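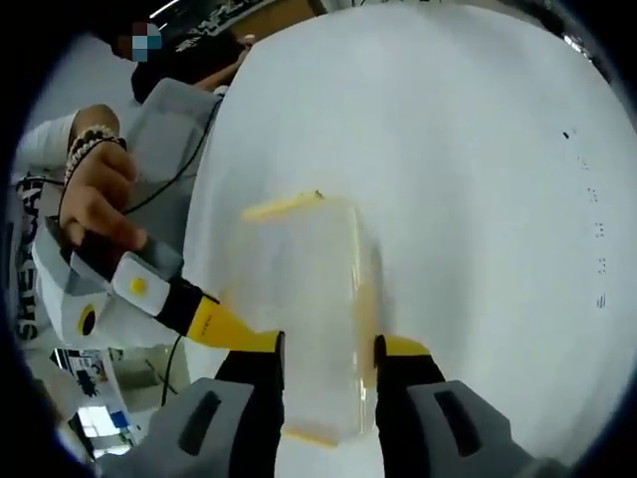 Ticket 2455 - Phone drops Wi-Fi every time the screen goes off
Opened by: Elikem Kyei
Device: Koo phone, bought in June
Router: Hitex, the one my provider sent
Status: Closed

Hi all, hoping somebody can help me before I lose it with this phone! Whenever the screen turns off, the Wi-Fi drops within a minute or two, and my messages pile up until I wake it again. Mobile data is fine. Calls are fine. I keep my old phones and chargers in a plastic food container, the clear frosted kind, so I dug out my previous phone and put it on the same Wi-Fi to compare. That one stays connected all night, screen off, no trouble at all. So I'm thinking it isn't the router, but I'm no expert and would love to be told what to try next.

What I've done so far:
- restarted the phone (many times)
- restarted the router
- forgot the network and typed the password in again
- turned Bluetooth off, in case they were fighting

No change from any of it.

Reply from Busisiwe Van der Merwe, Gremodia support
19 December 2023

Hi Elikem, thanks for trying the old phone first, that saves us a step. Could you check three things for me?

1. In Settings, open Battery and tell me which mode you're in.
2. In the advanced Wi-Fi settings, look for "Keep Wi-Fi on during sleep" and tell me what it's set to.
3. Let me know if you have any battery saver or cleaner apps installed, even ones you don't use much.

Please don't do a factory reset yet. I'd hate for you to set everything up again for nothing.

Reply from Elikem Kyei

OK, so! Battery mode is Balanced. "Keep Wi-Fi on during sleep" is set to Always, and I've never touched it as far as I know. As for apps, I do have one called Irkham that's meant to stretch the battery. I put it on in the summer when I was traveling and then forgot all about it (there's a little leaf icon hiding in a folder with my banking stuff, no idea how it got in there).

I opened it up and there's a page called Night Rules with a switch for "rest radios when idle." It was on. I turned it off, locked the phone and left it on the kitchen counter for 20 minutes. It still dropped! My partner sent me 3 test messages from upstairs and not one came through until I picked the phone up.

Reply from Busisiwe Van der Merwe

That switch is a very good suspect. Some of these apps hang on to their old rules until the phone restarts, so please restart once with the switch off and run the same test. If it still drops, uninstall Irkham, restart again and repeat. Do them in that order so we know which one did it.

Reply from Elikem Kyei

Restarted with the switch off: still dropped, though it took longer this time, more than 19 minutes by the kitchen clock. Then I uninstalled the app, restarted, and left the phone alone while I made dinner. All the test messages came in with the screen off! I heard every ping from across the room and may have cheered a bit.

I've left it overnight since then and woke up to the usual heap of group chat nonsense, all stamped with the time it was sent. Battery was a little lower in the morning than I'm used to, but I can live with that.

One leftover question. The Wi-Fi icon sometimes shows a small exclamation mark for a second when I wake the phone. Is that anything?

Reply from Busisiwe Van der Merwe

Great news. The exclamation mark is the phone checking that the network has internet access, and a second or so is normal. If it ever stays there, reply here and the ticket will reopen.

Reply from Elikem Kyei

Will do. Thanks so much, you can close this one!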